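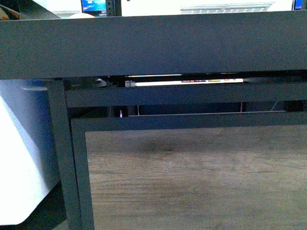
A desk and a small screen, March 18, 2022

I'd been trying to pin her down for weeks. She runs conferences for Hedlund, a small outfit that looks after the paperwork and the panic for professional societies, and in the fortnight I first rang she was organising three at once. When we finally got talking she'd just made a cup of tea and promised me she wouldn't answer her phone. (She answered it twice.)

I asked what she was doing the night the river came up at Vakgate. "Name badges," she said. "I had 1,000 of them in alphabetical order and I was so proud of myself."

The congress was due to open in 48 hours. By midnight the road was closed and the venue had no power, and she was ringing delegates from her sister's kitchen. "I kept apologising for the catering. People were asking me if they should get on a plane, and I was telling them about the catering!"

They moved what they could to the town hall at Indisico, and eight of the speakers made it. The rest of the program ran that April, in a room she describes as "beige, but dry".

I wanted to know if it had put her off the job. She had a good long think – long enough that I nearly filled the gap myself. "It put me off rivers," she said. "I look at the map first now. Before the price, before the parking."

She still has the badges in a box in the garage. Her husband has asked about the box. She told him next year, maybe.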